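Kisow Town Library

Kisow Town Library is the public lending library of Kisow, a market town on the river Plaltance. It opened as a reading room above the corn exchange and moved to its present building on Ostrowski Street after a flood damaged the lower floors. The first catalogue listed 697 titles, most of them farming manuals and sermons.

The library lends books for five weeks, with two renewals allowed. Late fees were dropped for children's books and later for all stock. It stays open until 8 pm on Thursday.
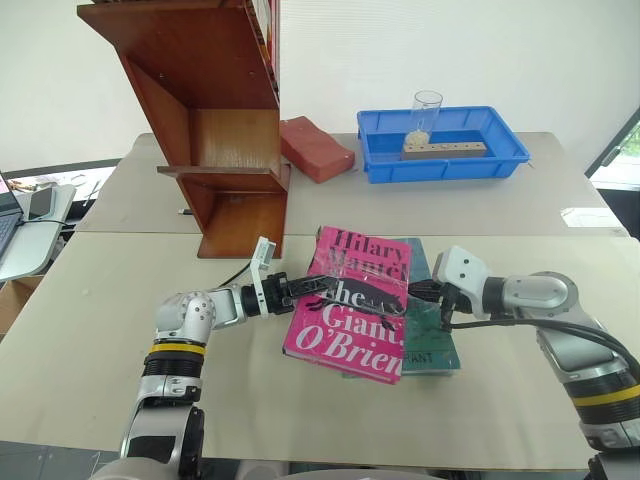
Local history material is kept upstairs and may be read on request but not borrowed. It includes parish maps, school registers and an incomplete run of the Hisivance, a weekly newspaper once printed in the town.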